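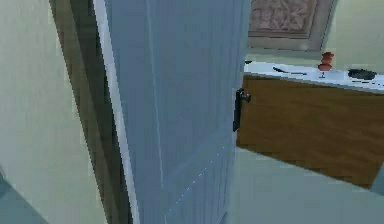

Fendard Passage Module for Arby Service Carts

Print this page | E-mail this page

The Fendard is a software and sensor module that lets an Arby service cart move through furnished rooms with hinged doors. It is supplied by Tichý as a factory option or as a retrofit kit for carts already in service. Typical users are serviced apartments, staff housing and residential training centers, where linen, supplies and trash are moved by hand between rooms that were not laid out for machines.

Function

The module keeps a map of each room and a separate list of things that change position: doors, ladders, chairs, carts, bags. Fixed items are learned once. Changing items are checked on every run, and the cart does not assume that a door is where it was on the last visit.

Doors are handled in three states. An open door is passed at normal speed. A partly open door is measured first, and the cart proceeds only if the clear opening is 700 mm or more. A closed door, or one open less than that, is reported to the handset. The base module does not operate handles. Users who need this must order the lever arm kit, which works with lever handles and does not work with round knobs.

Ladders and other open structures

Open structures were the main reason for the second release. A step ladder has thin rails, gaps between the treads, and feet that stand well away from the top. A scanner mounted at one height may pick up the rails and miss everything between them. The Fendard uses two sensing heights and treats the full footprint of a ladder as blocked, including the space under the treads. The cart also holds an added clearance on all sides, set at commissioning, and will not enter that zone under any operating mode.
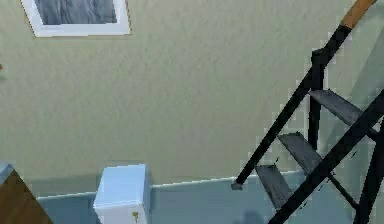
Simulated room with step ladder and white cabinet.

Rehearsal before installation

Every site is modeled and run in simulation before a cart is delivered. The model includes wall positions, door swings, furniture and the equipment that staff bring into the rooms. At Fluststead, a serviced apartment building with 66 units, the rehearsal covered 2,082 room entries. Of these, 1,512 were completed without a call to the handset. Most of the others were stopped by a door below the minimum opening.

Results are delivered as a room-by-room table. Seung-woo Bae, who handles commissioning for Tichý, goes through the table with the shift leads on site, and rooms can be removed from the route at that meeting. Fluststead removed four.

Changes to staff work

The module moves material. It does not clean, make beds, or inspect rooms. Sites should expect the following changes and plan staffing around them.

Attendants no longer push the linen cart between floors. They load it at the start of a room group and call it from the handset. At Fluststead this took most of the pushing out of the morning shift and added a loading step that had not been there before. Anežka Matoušek, the housekeeping lead, moved one attendant from the corridor run to the linen room to cover it.

Doors must be left open or shut according to a written rule. This is the item that takes longest to settle. Attendants who had always pulled a door partly closed while working had to stop doing so, and calls from half-open doors fell only after the rule was posted inside the linen room.

Maintenance staff must tell the system when a room is closed for work. A ladder will be detected without this step, but the cart will still travel to the room, wait, and call. Radek Mikuš of the maintenance crew asked for a button that closes a room from the handset in one press. It is included from the January release.

Calls are answered by the nearest attendant. Piece-rate sites should agree beforehand on how this time is paid. Fluststead logs it as paid time, separate from the room count.

Limits of use

Indoor use on level floors only. Not for use on stairs, in wet rooms, or in rooms with a person on a ladder. The stop button on the cart has priority over the handset. Glass doors must be marked at both sensing heights.

Supplied items

Passage module with upper and lower sensor bars
Two handsets with charging dock
Site model and rehearsal table
One day of staff instruction, any day except Sunday

Ordering

State the cart serial number, the number of rooms, and whether doors are fitted with levers or knobs. Floor plans may be sent as scans. Quotes are prepared by Vlasta Kolář; retrofit questions go to Kvido Paulík in service.

Related items

Lever arm kit for Arby carts
Handset, spare, with belt clip
Marking strips for glass doors
Linen room loading frame
Arby cart, narrow body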